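Sorting hall assistant, returns department (two posts)
Quansah, Cletport site

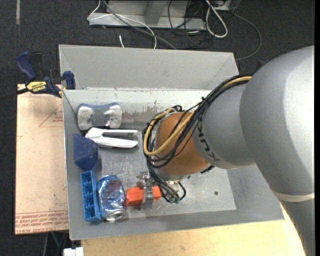 I run the returns hall at Quansah and I'm looking for two people to join us on the early shift. I've been here for 8 years, and for most of that time the job meant standing at a bench, pulling things out of bins and deciding where each one should go. Then in January the arms arrived. We call ours Zella (the whole system, not just one arm, though everyone talks about her as if she's a person) and she now does a lot of the lifting and reaching that used to wear our shoulders out. What she can't do is know what she's looking at the way you can. A crumpled drink can lying in with a compartment tray and a scrubber is the sort of mix we get all day long, and somebody has to decide what's stock, what's spares and what's rubbish. That somebody could be you!

So what would you be doing? Mostly looking after the bins. You'd make them up, check what's been picked against the screen, and sort out anything Zella has put aside as a "don't know". You'd also stop the arm when something gets wedged, clear it the safe way and start it again. We get through 200 bins on a busy shift and it's a rare one that goes by without a few oddities.

I'll be straight with you about what has changed, as people always ask at interview. There's less carrying and a lot less bending. There's more watching, and some people find that tiring in a different way, so we swap places every 2 hours. It's also a bit quieter to work in, and we've had to get better at talking to each other across the hall. Everyone who was on the benches before is still with us, a few of them over at our Godby warehouse now, and we all kept our rate of pay.

You don't need to have worked with machines. I hadn't! You do need a good eye, some patience, and the nerve to press stop when you aren't sure. Warehouse, shop or kitchen work would all be useful. Training is on the job and paid from the first morning, and you'll be paired with one of us until you feel ready.

Hours are 6am to 2pm, five days out of seven, on a rota you'll see a month ahead. Boots and gloves are provided. The number 41 bus stops by the gate, and there's a covered bike rack round the back.

To apply, send me a few lines about yourself and the work you've done (no need for a fancy CV), or drop a note in at the Cletport gatehouse marked "Returns". If you'd like a look round first, come along on Thursday at 3pm and ask for the returns hall. Wear flat shoes, please.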